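About Bumia

Bumia is a small workshop and school for practical electrical skills in Pevstead. We make training panels, and we teach people how to plug, trace and check connections on them. Shanthi Barua and Karlijn Van Beek began the work with one table and a box of used cables. Today we have 94 panels in our lending store, and schools from the whole Derum district borrow them.

Our panels have colored plugs and sockets, so a beginner can follow a wire with the eye before touching anything. We ask every student to do this first. It is slow in the beginning, but after some lessons the hands become calm.

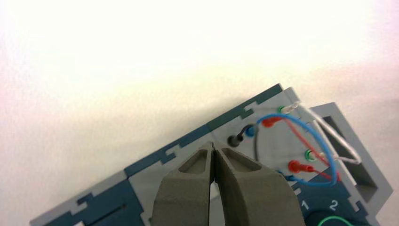
The beginner course is 95 minutes long and is given to groups of six. Moushumi Talukder teaches it in English and Bengali. She starts with two wires only, and she does not permit a third until both ends of each can be named aloud. For those who want to continue, there is the Cao course, which is about finding faults.

Shafiq Kumarasinghe repairs the panels when they come back. Please return all the cables, also the damaged ones, as he can often use the plugs again. Selorm Sowah takes care of bookings and will answer your letter within two working days.

In August the school is closed for lessons, but the lending store stays open. Visitors are welcome in Room 606, on the courtyard side of the building. Please ring the lower bell.

Page updated 2025-08-12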